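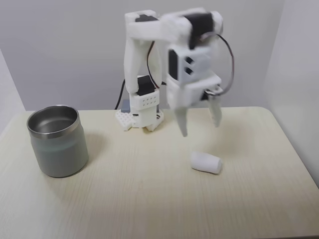 Kulap Suwannarat started building her arm in April, on a shelf in the back of the Brondton workshop, and she still talks about it like a houseplant she's trying to keep alive. I went over to see her with a long list of questions and got to ask maybe half of them (she's a talker, and so am I). The whole arm is printed in plain white plastic with black hobby servos set into it, and she has it reaching down over a little white cylinder lying on its side on the table, fingers wide open. "Lying down is harder than standing up," she told me. "I get the height right and then the thing wants to roll."

I asked why she didn't just buy a kit. "I did buy a kit! It was called a Temel and I hated the elbow." So she kept the screws, gave the rest to Dinesh D'Souza at the next bench, and drew her own parts. The gripper alone took 3 versions. The first one was too heavy, the second cracked along the layers, and the current one has triangles cut out of the side of the wrist. "I'd love to say I calculated those triangles," she said. "I drew them until it looked like a bridge."

What about the wiring? She groaned. There's a loop of black and red wire that swings out beside the wrist, and she's gone back and forth on how long it should be. Too short and it tugs when the wrist turns – too long and it catches on whatever is standing nearby. Catrin James, who shares the printer with her, wants it clipped down. Kulap doesn't. "Catrin likes things tidy. I like being able to unplug a servo without swearing."

We got on to software over tea. She has been saving poses one at a time and playing them back slowly, and she's up to 3000 lines of what she cheerfully calls spaghetti. Has anyone else looked at it? "Charmaine Khumalo did, for 2 evenings. She was very polite." Charmaine wants to rewrite the motion part so the joints ease in and out of each move, and Kulap is all for it, as long as she can keep her own names for the poses. The resting one is called Sunday lunch.

I asked what comes next, expecting to hear about cameras. She wants a heavier base plate first, and then a softer pad for the fingers, probably cut from an old mouse mat. Then she got up to look for the mouse mat, and I finished my tea.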